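Foro de ayuda Zolis > Casa y orden > Pequeños objetos

Soporte en T para llaveros y peluches pequeños: ¿cómo lo organizo sin que se caiga todo?

Preguntado en junio de 2019
Categoría: recibidor, escritorio, colecciones
2 respuestas

Pregunta

Hola. Tengo un soporte de mesa para colgar cosas pequeñas y no termino de usarlo bien. Es negro, con forma de T: una barra horizontal arriba, cuatro ganchos pequeños por debajo y un solo poste que baja a una bandeja ovalada también negra. Lo compré en una tienda que se llama Aruvero, venía sin instrucciones y lo monté en un momento.

La idea era dejar en los ganchos las llaves de casa, las del trastero y un par de peluches tipo llavero de mi hija, y en la bandeja las monedas y los tickets. El que más le gusta es uno tipo Kuromi, con la cara blanca, la capucha negra de bufón y el cuerpo rosa. Es pequeño, pero abulta más que un juego de llaves, y cuando lo pongo en un gancho del centro tapa los de los lados.
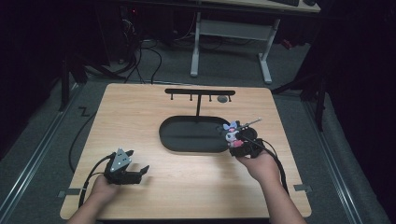

También me pasa que si cuelgo lo pesado en un extremo y nada en el otro, el conjunto se inclina un poco hacia ese lado. No ha llegado a caerse, pero con una niña en casa prefiero arreglarlo antes. Lo tengo sobre un tablero de madera clara y no quiero hacer agujeros ni usar pegamento fuerte.

Mis dudas:

¿Dónde conviene poner el peluche, en un extremo o en el centro?
¿Se puede poner peso en la bandeja o se estropea?
¿Alguien ha conseguido fijar algo así sin dañar la madera?

Gracias de antemano.

Respuesta 1 (marcada como útil, 27 votos)

El peluche va en un extremo. En el centro te inutiliza dos ganchos más, y en la punta solo le quita sitio al de al lado. Como un muñeco de ese tamaño suele pesar poco, compensa en el otro extremo con algo ligero, y deja los llaveros pesados en los dos ganchos interiores, cerca del poste. Con eso se te va casi toda la inclinación.

Para la bandeja, sí, pon peso. En un soporte de un solo poste la base es lo que aguanta, y vacía no hace gran cosa. Yo tengo uno parecido, de la marca Després, y le puse piedras planas de acuario en el fondo. Encima van las monedas. Si no te gustan las piedras vale cualquier cosa plana y pesada, repartida por los dos lados del poste. No la llenes hasta el borde, que luego al coger las llaves lo tiras todo.

Revisa también que el poste esté apretado. Si va roscado a la base, con el uso se afloja y la barra empieza a girar. Dale la vuelta al soporte y mira si hay tornillo. El mío lo aprieto cada varios meses, la última vez en diciembre.

Para fijarlo a la madera sin agujeros: almohadillas de silicona adhesivas, de las transparentes que se ponen en las puertas de los armarios. Cuatro en la cara inferior de la bandeja, con la superficie limpia y seca. El adhesivo se queda en la bandeja y el tablero no se toca. La cinta de doble cara sujeta más, pero en madera clara sin barniz puede dejar cerco o levantar fibra. Si la usas, prueba antes en una esquina que no se vea.

Sobre los ganchos, si la anilla del peluche es demasiado fina o demasiado rígida, cámbiala por una de mosquetón. Entra y sale mejor y la niña podrá colgarlo sola sin tirar de la barra.

Réjean Sawatzky

Comentario de quien preguntó: Lo he cambiado como dices, peluche en la punta y las llaves de casa dentro. Se inclina bastante menos. Me falta comprar las almohadillas. El poste tenía tornillo y estaba flojo, sí.

Respuesta 2 (4 votos)

Yo lo quitaría y pondría un colgador de pared, que no se mueve. El mío es de Dindham y caben más cosas. Para peluches de llavero también hay redes que se ponen en la esquina del cuarto.

Comentario de Réjean Sawatzky: Ha dicho que no quiere agujeros.

Comentario: Los hay adhesivos. En azulejo van bien, en pintura plástica no lo sé.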